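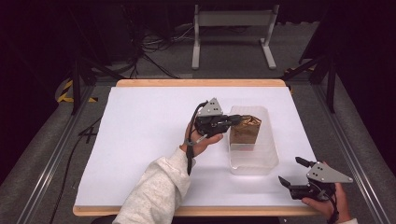 Still waiting for the robot that tidies the cupboard

Filed under: Workshop Notes / Machines & Chores

Every November for as long as this newsletter has existed, a reader has written in to ask when a machine will take over the kitchen. We have always answered "soon", which was lazy of us, so this summer we tried to give a proper answer.

The short version is that machines are splendid at chores nobody has at home. If you need 1,084 identical lids pressed onto identical tubs, there is kit that will do it overnight and not ask for the radio on. If you need one crumpled, shiny packet got out of a plastic box, or put into one, you are still better off with a person, even a person holding a gripper in each hand and working with two black fingers where they would normally have five.

The packet is the trouble. It has no fixed shape. Pinch it at the top and the top moves while the rest thinks about it. Foil throws light back at a camera from every crease, and a see-through box is nearly as bad, being a thing you are meant to notice and look past at the same time. A toddler manages both, usually when you'd prefer they didn't.

Hence the hand-held grippers. The idea is that a person does the job the robot's way, over and over, and the software learns from that. Usby, whose newsletter is even drier than ours, suggests 500 goes at a single task as a decent start. I have packed a lunchbox more often than that and I'm not sure I've improved.

On the shop floor things are further along. The Drillus arm at Rozīte's packing bench now sorts boxed goods for whole shifts, provided the boxes are square and face the right way. Bags still go to the people at the far end. Prodeo promises a home model that will empty a dishwasher in 2 to 3 hours – I can leave one unemptied for far longer than that, and at no cost.

So our answer to this year's letter is: boxes yes, bags sometimes, cupboards not yet. We'll look again when somebody has a machine that can put the crisps away without making crumbs of them.

Contact the newsletter desk | © Workshop Notes, 6/28/26 | Back to top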